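Marura Guest House Group
Minutes, 16 September 2023

Present: seven members. Minutes of the last meeting approved with one fix: the linen balance is $1,993.

Bedrooms. Great progress! The low bed is in place in room 2, and everyone who went up to look liked how much lighter the room feels with plain white on the bed. The pink pillow stays (a very popular decision). Members asked for the patterned blanket to be kept with this bed.
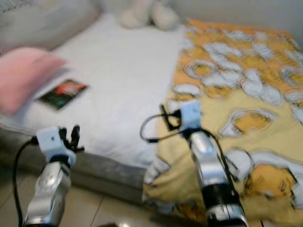 Room 2: low bed with white sheet, pink pillow and patterned blanket.

Bedding. Palolance can supply 41 more sheets in the same white. Agreed to order, delivery in October. Multiren's quote for side tables was held over until we have measured.

Welcome cards. Lots of good ideas, and a draft text will go around before the next meeting. Cards to go on the bed, near the pillow.

Action: measure rooms 1 and 3. Check the blanket count.

Next meeting in October, Mahlangu Room.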